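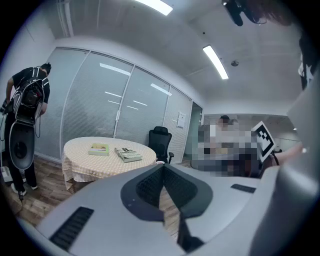 Reading time: 8 min

Figure 3. Small meeting room with white walls and a white ceiling.

4. Room surfaces, decay time and reported effort

4.1 Sample and room types

The survey covered 112 meeting rooms on two office estates, Virkimham and Jultton. Rooms were entered in the sample if they had a full-height door, were enclosed on all sides by walls or glazing, and could be booked by any member of staff. Booths built for a single caller were left out, as were training rooms with movable partitions, whose decay times depend on how the partition is set.

Rooms were sorted by floor area into small, medium and large. The small class is the subject of this section. Small rooms make up the greater part of the sample and received most of the complaints logged by the two estates offices before the study began. A small meeting room with white walls and a white ceiling is shown in Figure 3. Surface colour was recorded on the survey sheet but was not used in the analysis, as a painted finish can be applied over board, masonry or an absorbent panel and gives no guide to the material behind it. Wall and ceiling build-ups were taken from the fit-out drawings and checked by tapping and, where a service hatch allowed, by direct inspection.

4.2 Measurement of decay time

Decay time was measured with the interrupted noise method. A loudspeaker was placed in a corner and the microphone was moved between fixed positions, none of them close to a wall or to the table top. Readings were averaged over positions and then over the octave bands that matter most for speech. Low-frequency results were kept separate. In rooms of this size the sound field at low frequencies is governed by a few widely spaced modes, and an average taken across positions hides large differences from one seat to the next.

All rooms were measured with their usual furniture in place. Doors were closed. Ventilation was left running at its daytime setting and the background level was logged before each set of readings; where the decay could not be followed far enough above this level the set was discarded and repeated in the evening. The person operating the equipment stayed in the room, standing against the wall furthest from the loudspeaker. The added absorption of one seated or standing adult is not negligible in a small room, and the same practice was followed throughout so that the results could be compared with one another.

4.3 Questionnaire

Reported effort was collected with the Kahsay short form, which asks how hard it was to follow what was said, how hard it was to make oneself heard, and how tired the respondent felt at the end of the meeting. Each item is marked on a line with labelled ends. The form was handed out on paper at the end of booked meetings and returned in a sealed box at the lift lobby. A total of 329 usable forms came back. Forms were rejected if the room number was missing, if any item had been marked twice, or if the respondent had joined the meeting by telephone.

Respondents were also asked whether any person in the meeting had taken part from elsewhere. This item was added after the pilot, in which meetings with remote callers scored markedly worse than others held in the same room. Table 5 gives the two groups separately.

4.4 Results

Decay time in the small rooms was longer at Jultton than at Virkimham. The difference is explained almost wholly by the ceilings. Most of the Virkimham rooms retain a suspended ceiling of mineral tile from the original fit-out, while at Jultton the tile was removed during refurbishment and replaced by plasterboard on a metal grid. Carpet was present in both estates and made little difference within the speech bands. Glazed fronts lengthened the decay in rooms that already had a hard ceiling and had a much smaller effect under tile.

Reported effort rose with decay time for all three items. The slope was steepest for the first item, following what was said, and shallowest for tiredness. In meetings with remote callers the slope for the first item was steeper again. The finding agrees with the view that a listener in the room can make use of direction and lip movement to separate speech from its reflections, whereas a caller receives a single mixed signal from a microphone which may be placed some way from the talker.

Background level was a weaker predictor than expected. Only in rooms with a short decay did it account for a useful share of the variation in effort. We take this to mean that ventilation noise becomes noticeable once reverberation has been dealt with, and that quietening the fans in a hard room would bring little relief.

Flutter echo was audible in a number of small rooms with bare parallel walls. It was noted by ear, by hand clap at the centre of the room, and checked afterwards against the recorded decay. Rooms with flutter had higher effort scores than rooms of equal decay time without it. Averaged decay time does not capture this fault, and a room may meet its design target and still be unpleasant to talk in.

4.5 Trial treatment

A trial treatment was fitted in a subset of the Jultton rooms. Skinasura wall panels were fixed to two adjoining walls at seated head height, leaving the ceiling as found. The choice of adjoining walls was made so that each pair of parallel surfaces would contain one treated face. Of the forms returned, 94 came from meetings held in treated rooms.

Flutter was no longer audible in any treated room. Decay time fell in every case, though by less than the area of panel would suggest from the simple diffuse-field formula, which is known to be unreliable where absorption is unevenly spread. Reported effort fell on the first two items. The change in tiredness was small and could not be told apart from the spread between meetings.

Two limits apply. Rooms were chosen for treatment by the estates office on the basis of past complaints and not at random, so part of the improvement may reflect a return towards typical scores. The panels were also plainly visible to staff, and no attempt was made to conceal the purpose of the work. A follow-up round is planned for November, in which untreated rooms will be fitted with panels of the same outward appearance and a solid core.

Author contributions: Jucélia Coutinho carried out the room measurements and drafted Sections 4.1, 4.2 and 4.4. Eyerusalem Feyisa ran the questionnaire and drafted Sections 4.3 and 4.5.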